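Kinnunen Surname Study: Progress Report to the Divwood Fund
December 7, 2023

Work done since the September report

The main job this fall was to test the family story that the Floma branch descends from the Kinnunens who farmed at Tradimside. The story appears in two printed family histories, and both state it as settled. Neither cites a record. The second copies whole sentences from the first, spelling mistakes included, so we are treating them as one source, and a weak one.

We have now read 40 parish entries in which the name, or something close to it, appears. Most are baptisms. The spelling shifts between Kinnunen, Kinunen, Kinnuin and Kinnun, sometimes for the same father within a few years. That much was expected. Less expected was how few of the entries give a farm name. Only 8 do, and 2 of those name Tradimside. Both belong to a household whose sons all appear later as buried in the parish, unmarried. If the Floma branch came from that farm, it did not come through them.

The usual explanation of the name's meaning is also in doubt. The family histories offer a tidy account involving a hill, a soldier and a grant of land. We have found no grant and no soldier. The hill exists, but hills generally do, and we would ask that the story be left out of the Fund's newsletter until there is something better behind it.
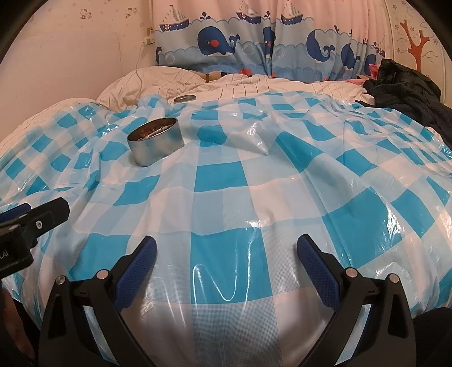
Checked bundle on the bed, with an open metal tin on top.

Family papers

Owners of private papers have been generous with access, though less so with dates. Letters are often described to us as "very old" and then turn out to mention the telephone. Each item is being listed with what it says on its face, and family tradition goes in a separate column. Two owners objected to this. We have kept the columns.

The coat of arms sent in by a member of the Floma branch has been set aside. It matches a design sold by mail order under several unrelated surnames.

Problems and spending

The tax rolls we had hoped to use have a gap across the years that matter most. A published index claims to fill it, but the compiler does not say from what -- and the entries we could check were wrong as often as right. We do not plan to pay for the full set.

Copying costs are under budget. Travel is slightly over, owing to a second visit to the parish archive after the first fell on a closure.

Next steps

We will read the marriage registers for the neighboring parish and then the court books, if they are fit to be handled. The DNA testing proposed by some members remains on hold. With the paper trail this thin, a match would show that two people are related and leave the Tradimside question where it is.

The next payment is requested on the original schedule.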